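TV 212: Writing the Animated Series
Unit 6 handout: The Cold Open and the Season Arc
Instructor: Afia Arthur
Posted 2025-05-03

Read this before class and bring your marked-up outline. We have a lot of ground to cover, and I love this unit more than any other, so please forgive the length!

Where we left off

Last time we broke down the pilot of Cedville, our house series for the term, and talked about what a pilot owes its audience. We agreed that Yhon Sánchez's script gets a huge amount done in its opening minutes: we learn that Evar is a girl with a borrowed sword, that her town sits on top of something old, and that she is terrible at keeping secrets. What we didn't get to is how those minutes work as a cold open, so that's our starting point.

What is a cold open?

A cold open is the stretch of story before the title sequence. Sitcoms use it for a quick gag. Crime shows use it for the body. Adventure cartoons can do pretty much anything with it, and that's the fun! A cold open can be a complete tiny story with its own beginning and end, or it can drop us into the middle of a fight and cut to the titles right when we want more.

Two terms you'll need:

Button: the last beat before the titles. It may be a joke, a shock or a line of dialogue that means something else by the end of the episode.

Plant: a detail that looks like decoration now and pays off later. Plants love cold opens because viewers are busy settling in and aren't looking for clues yet.

Look again at the "Lanterns" episode. Evar is arguing with her aunt about dinner. Nutel, the talking moth, eats a lantern wick in the background. It gets a laugh, the titles roll, and we forget it. Then in the final act the tunnel goes dark and Nutel starts to glow. When I first saw it I yelled at my television. The wick was the plant, and the argument about dinner was the cover.

Try this with your own outline: find your biggest third-act surprise and ask where it could be sitting in plain view before the titles.

Monster of the week versus the long story

Most action cartoons run on two engines. One is the monster of the week, where a problem shows up, causes trouble and gets handled. The other is the season arc, which moves along a little at a time. Lakmal Seneviratne, in the essay in your packet, calls them the walk and the staircase. On a walk you can join in anywhere. A staircase needs every step.

Children's television has to respect the walk. Kids miss episodes, watch them out of order, and rewatch the same one until the grown-ups can recite it. A good writers' room gives a brand-new viewer a full meal every time and still slips something extra to the kid who has seen everything. 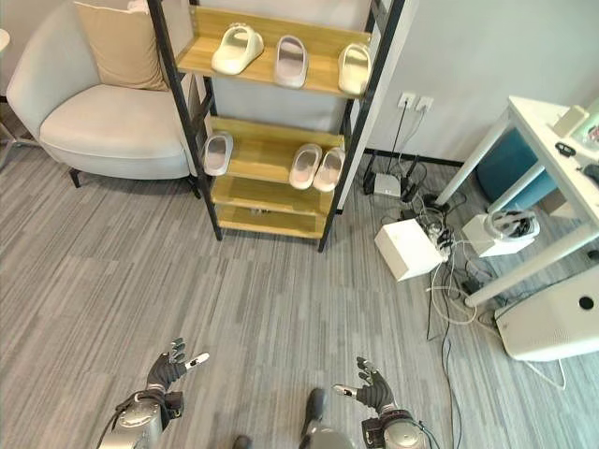
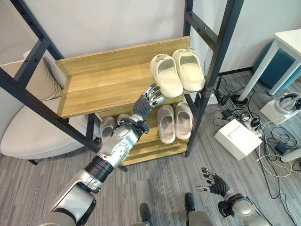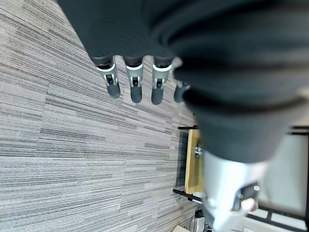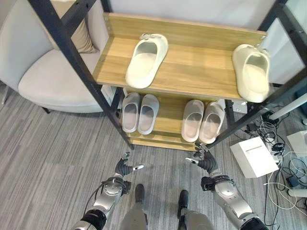

Robotic hands, with the slippers on their rack in the last picture.

How Cedville does it

The first season has 12 episodes. Here is how I'd sort them, and I'd be delighted if you disagree with me in class.

Episodes 1 and 2: setup. Sword, town, moth, aunt.
Episodes 3 through 5: monsters of the week, each with one small plant about the old thing under the town.
Episode 6: the turn. Cormier, who has been comic relief as the grumpy school principal, opens a door he shouldn't have a key to.
Episodes 7 through 10: monsters again, but now we watch Cormier in every crowd shot.
Episodes 11 and 12: the staircase takes over.

I want you to notice how little Cormier's behavior changes after the turn. He still complains about the bake sale. He still hates the moth. The writers leave him alone and let our new knowledge do the work, so every old joke comes back with a chill on it. Isn't that great? It costs the animators nothing, too, which matters when you're writing for a real budget.

A word on the villain's reason

Ľubica Šťastný's review (page 5 of the packet) argues that Cormier works because he wants something a ten-year-old can understand: he wants the town to stay the way it was when he was happy there. I agree with her completely. Big cosmic plans are hard to feel. Missing a place is easy to feel.

Her one complaint is that the finale rushes his last conversation with Evar. Watch it again with the sound off before you make up your mind. The staging slows down even though the dialogue speeds up, and I think the boards are telling us something the script doesn't have time for.

Questions to think about

Could you swap episodes 3 and 4 without breaking anything? What would you lose?

Which jokes in the first half get less funny on a second viewing, and was that on purpose?

When Evar finally tells her aunt the truth, why do you think it happens in a cold open and not in the climax?

For next session

Write a cold open, 2 pages at most, for a series of your own. It needs a button and at least one plant. On a separate sheet, tell me where the plant pays off. Don't hand me both sheets together, I want to guess first!

Parveen Pathirana is visiting to talk about her storyboards for the February special. Bring a pencil, she'll have us drawing. Stick figures are fine.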